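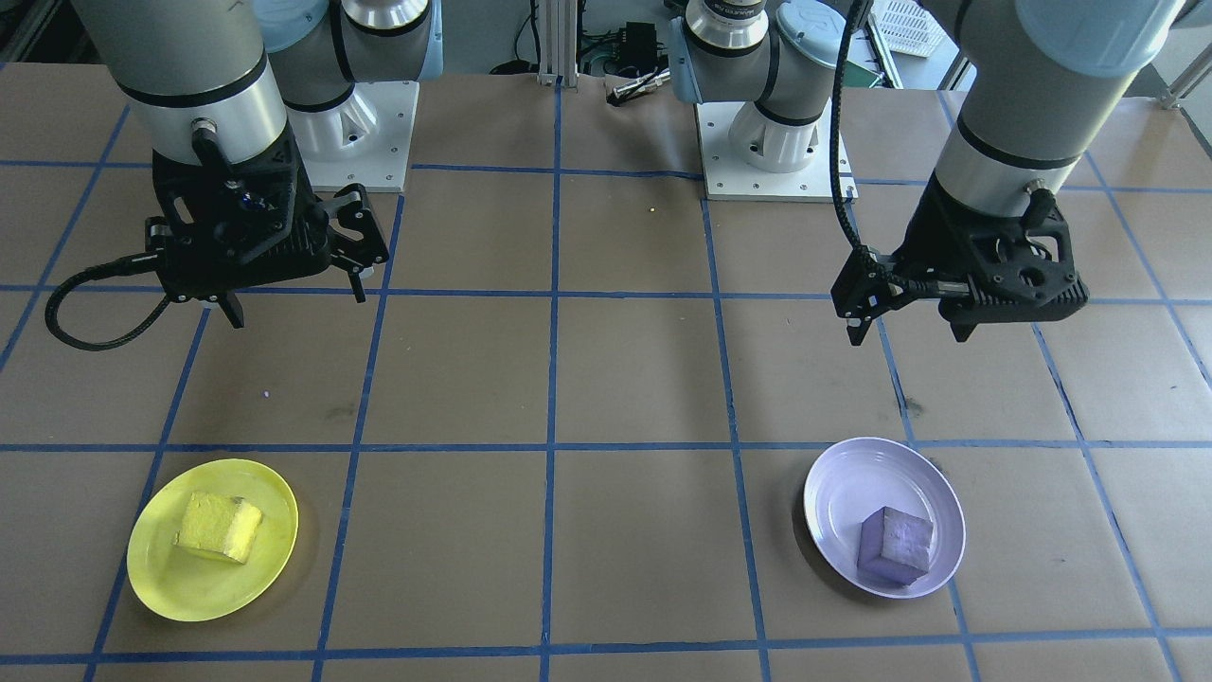

Fig. 4. Demonstration table with both cubes on their matching plates.

4. Running the cube demonstration on open day

This section covers the public demonstration only. For first assembly of the arms, see section 2. For what to say to people who ask whether the arms will take their job, see Jolene Kereama, who has had practice.

4.1 Before the doors open

1. Check the brown paper. It should lie flat to the table edge. Stains and smudges are acceptable; creases are not, as a gripper will find one sooner or later and pull.

2. Press down any blue tape that has lifted. The grid is for the operator, who needs to put things back in the same square each time. The arms have no opinion on it.

3. Set out the yellow plate and the purple plate, one to each side, on the visitors' side of the table. The purple plate is paler than its cube. Visitors will point this out.

4. Switch on the left arm, then the right. Wait for each to finish its homing move before touching anything.

5. Open Flarno on the operator's laptop and load the routine named "plates 2". Do not load "plates final", which is older.

6. Run the routine once with no cubes. Both grippers should open, close on nothing and return to rest.

CAUTION: Keep the gripper cables clear of the fingers. If a loop lies across the paper, make sure it can move freely before you start.

4.2 Running the demonstration

1. Ask visitors to stand behind the floor line. Ask again.

2. Place the cubes in their starting squares, flat side down. They are foam and somewhat irregular, so "flat" is a matter of goodwill.

3. Press Start. A full run takes 18 seconds, which is long enough for a child to ask why it is so slow and too short for you to answer.

4. When both arms have stopped, wait for the "Ready" message, then reset the cubes by hand.

Note: The routine has been run more than 1000 times in the workshop at Dinska. It has a lower success rate in front of mayors.

CAUTION: Never reach between the arms while the routine is running, even to rescue a cube. Press Stop first. The cube can wait.

4.3 If something goes wrong

Cube dropped on the paper: press Stop, reset both cubes and start again. Say "and that's why we test" if you must.

Cube on the wrong plate: the cubes were probably swapped at the start. Check this before telephoning Afiq Govindasamy.

Gripper closes beside the cube: the cube is outside its square. Move it back and repeat.

Both arms stop and Flarno shows a red bar: switch off, wait, and repeat from step 4 of 4.1. If the bar comes back, end the session and put out the Tjoa leaflets.

4.4 Closing down

Send both arms to rest before switching off. Stack the plates, put the cubes in the tin and write the number of runs in the log, including the bad ones. Khôi Mai reads it.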